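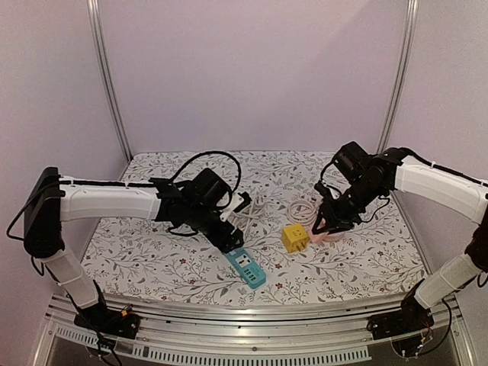

3.2 Power strips and the items kept with them

Power strips were the most awkward objects in the Jorkumdale inventory to classify. The coding guide adopted from the Oltedel pilot placed them under "fixed supply," together with wall adapters and extension reels. That placement works for a strip that stays behind a desk for years. It does not work for a strip that spends part of the week in a drawer, and many of the strips we recorded were of that kind. Of the 34 households in the main sample, most owned at least one strip that had no regular place, and the people we interviewed tended to speak of it as they would speak of scissors or tape, as a thing that gets borrowed from one room and turns up in another.

We therefore split the category. A strip was coded as "settled" if the person interviewed could say where it was without looking and it was found there. All other strips were coded as "loose," including those that were plugged in at the time of the visit but had been moved there for a single task. The split was made by Nantana Somboon after the first round of visits, and the earlier records were recoded to match. In two cases the notes were too thin to recode and the strips were left out of Table 4.

The build of the strip matters for how it is stored. Older strips in the sample were long and narrow, with sockets all of one kind and a thick cord. Newer ones were often shorter and mixed ordinary sockets with smaller charging ports. The teal strip in Figure 3 has a square white socket panel near the middle of its upper face and a row of dark rectangular ports closer to one end, and its corners are rounded. Strips with small ports were more likely to be kept in a living room or bedroom, near phones and tablets, while the long narrow type was kept in a hall closet or a kitchen cabinet. We did not find that color made a difference to where a strip was kept, although several people used color to tell us which one they meant ("the green one," "my daughter's white one").

Cord length was a more frequent complaint than the number of sockets. People who found the cord too long folded it back on itself and held it with whatever was at hand, usually a bread tie, a hair band or a strip of tape. People who found it too short added a second strip. The second arrangement is discouraged in the safety leaflet that the Temton housing office gives to new tenants, and most of the tenants who had done it knew this. Their reason was nearly always the position of the wall outlet, which in the older Temton apartments is on the same wall as the radiator.

3.3 Keeping like with like

When asked how electrical things ought to be put away, people gave one of two answers. The first was to sort by kind, so that all strips go together, all chargers go together, and so on. The second was to sort by use, so that a charger stays with the thing it charges. Almost no one followed either rule all the way through. A typical drawer began with one rule and moved to the other toward the back, where older items had collected.

Sorting by kind was easier to explain and harder to keep up. It depends on each item being recognized, and a charger that has been parted from its device is often not recognized, even by the person who bought it. One tenant in the Lombardi building kept a shoe box of chargers with paper labels folded around the cords. About half of the labels had come off and lay at the bottom of the box. She still regarded the box as sorted, and in our coding it was entered as sorted by kind with labels incomplete.

Sorting by use kept pairs together but left the strips over. A strip serves several things at once and does not belong to any one of them. In homes that sorted by use, the loose strip was put on top of the other items, pushed down the side of the drawer, or left on a nearby shelf. This was the most common way for a strip to become loose in the first place.

Working on an open surface made these choices easier to follow. In the drawer the items lie on top of each other and are handled in the order in which they come to hand. Once they are spread out, the large items are usually dealt with first and the small ones are fitted in around them. A small group of electrical items on a flowered sheet, as in Figures 3 and 4, is close to what we met on beds and dining tables during the visits. Patterned cloths were common in these homes. 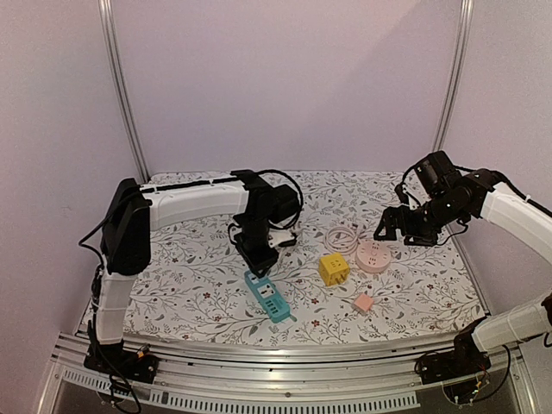 The order in which items were put away was recorded in the follow-up visits, which began in March. The strip was most often the first thing picked up. People gave its size as the reason, or said that they wanted it out of the way. Chargers with attached cords came next. Loose cables were left until the end, and in several homes they were not put away at all but moved in a bundle to another surface, with the remark that they would be looked at later.

Winding took more time than placing. A cord that had been stored folded kept its bends, and it would not lie flat in a shallow drawer until it had been wound again. Some people wound the cord around the body of the strip, which made a compact bundle but covered the sockets. Others wound it around one hand and laid the coil beside the strip. The second method took up more room in the drawer and was preferred by nearly everyone over sixty. We asked why and did not get a clear answer, apart from the view that winding a cord tightly is bad for it.

We also recorded where people paused. Pauses were short and fell mostly at two points. One was when an item could be read as belonging to more than one group, as with a strip that has both sockets and charging ports. The other was when a group had outgrown its container. In the second case people rarely changed the grouping. They looked for a larger container, and if there was none they put the lid on loosely or left it off.

3.4 Limits of the inventory

The full inventory holds roughly 3,000 item records, but these are not spread evenly over the households. Large homes and homes with teenagers are overrepresented in the cable records in particular. Items in use behind heavy furniture were recorded from what the tenant told us and were not inspected. The line between "settled" and "loose" also depends on the day of the visit, and a strip that was loose when we saw it may have gone back to its usual place that evening. The recoded file was closed on 18 Jan 2022, and corrections sent in by households after that date are listed in Appendix B but are not included in the tables.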